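Storing plastic bowls and cups that won't nest properly

Posted in December by Vlachopoulos

We have a mixed lot of bright plastic bowls and cups from a Sarberg picnic set, plus extras picked up over the years. They all have to go on one shelf with 300 mm of height. Every time I stack them I end up with a tower that leans, or two bowls jammed so tight I have to run them under hot water. I put them out on the table on a green cloth to try different orders. The wide pink bowl with the red-orange one inside it seems fine. After that I get stuck. Do the cups go inside the bowls, or in a pile of their own? And is it better to turn some of the bowls upside down?
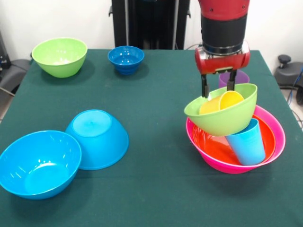 Kitchen Storage

I should add that the shelf is open at the front and we use these most days, so I don't want to lift out the whole lot to get at one bowl. The small dark blue bowl is the one we reach for most. I would like to keep everything together if I can, but I could live with two stacks.

Pikach
7:40 pm

Start with the widest and work down. Pink, then red-orange, then whichever bowl sits inside that without gripping. If you press down and it sticks, it is too close in size, so put it somewhere else. Bowls of the same size can go in a stack of their own. A folded paper towel between them stops the jamming.

I would not turn any over for storage. An upside-down bowl takes up a full space and nothing goes in it. Leave the small blue one out on its own at the front, where you can grab it.

Keep the cups separate if you have the width. A cup standing in a bowl is all right on the top level. Once you put a bowl over the cup, the rim of the cup is carrying it and the bowl tips.
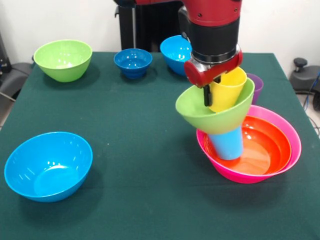

Parkix disagrees about keeping the cups separate. Cups in the top bowl save a lot of room on a narrow shelf, and they don't fall over when the door next to it gets slammed. Stack all the bowls first, then stand the cups in the last one, open end up. Measure the height before you decide. My own shelf is 200 mm and I can only get one cup high on top of the bowls.

Also dry everything well first. Wet plastic sticks together worse than anything.

Vlachopoulos
9:15 pm

Thanks both. I'm going with two stacks, and the cups will go in the top of the shorter one. Will try the paper towel between the matching bowls.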